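4.2 The open day at Nallness

The second part of the study took place at the Nallness site during its open day in September. The earlier sessions (Section 4.1) had been run with invited participants at Grulwood, where people came in one at a time and were told in advance what the arms would do. At Nallness visitors walked in as they liked, stayed as long as they liked and were given no briefing beyond a printed card at the door. We wanted to know whether the questions people ask about a manipulation task change when they come across it in a working room and have not been prepared for it.

The task was the same cup task used at Grulwood. Two grippers work over a single tabletop. A cup is placed on the table by a member of staff, the arms pick it up, pass it from one side to the other, and set it down again. The policy controlling the arms was the Forken policy described in Section 3, with no changes made for the visit. It had been trained on 2,184 recorded demonstrations, none of them collected with visitors present. Staff were asked to leave the room as it would be on an ordinary working day, and other groups carried on with their own work at the desks behind (Figure 6).

Visitors were taken through in groups, 14 in all. Each group watched from a strip of floor marked with tape, to the side of the table. A guide read out two sentences naming the task and the safety rule, and then stayed quiet unless spoken to. We asked the guides to answer questions briefly and to note down each one in the visitor's own words. Where a visitor asked the same thing twice, both were kept. Notes were written by hand and typed up the same evening, and the coding scheme from Grulwood was then applied by two coders working separately. Disagreements were settled by discussion.

One group was left out of the analysis. It arrived while the arms were being restarted and saw no complete attempt, so its questions were mostly about the stoppage. The remaining 13 groups are those reported in Table 3.

The main difference from Grulwood was in what visitors asked about first. Invited participants nearly always began with the arms: how strong they were, how fast they could move, what they cost. At Nallness the first question was more often about the cup. Visitors asked whether it had to be that cup, whether the colour mattered, and what would happen if somebody moved it. Several groups asked for it to be moved, and where this happened the guide did so between attempts. Questions about jobs and pay, which made up a large share of the Grulwood material, came up less often and usually late in the visit.

Waiting was a second theme. The arms pause before closing on an object, and visitors read this pause in different ways. Some took it as a fault and turned to the guide. Others described it as the robot thinking or checking. The Arroyo interviews had led us to expect that children would use this kind of language more than adults, but we found no clear split by age.

There are limits to what can be drawn from this. Group visits do not give independent observations, as one person's question often set off the next. The guides knew the purpose of the study. Visitors to an open day have also chosen to come, and many told us they had been to one before. We asked for a follow-up form to be returned within 30 days, but the response was too low to report here, and we rely on the spoken questions alone. Section 5 compares these with the full set of questions from Grulwood, using the same headings.
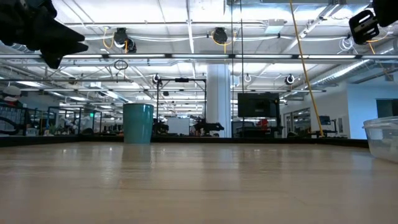

Figure 6. The cup task at Nallness: cup on the tabletop between the two grippers, with the shared workspace behind.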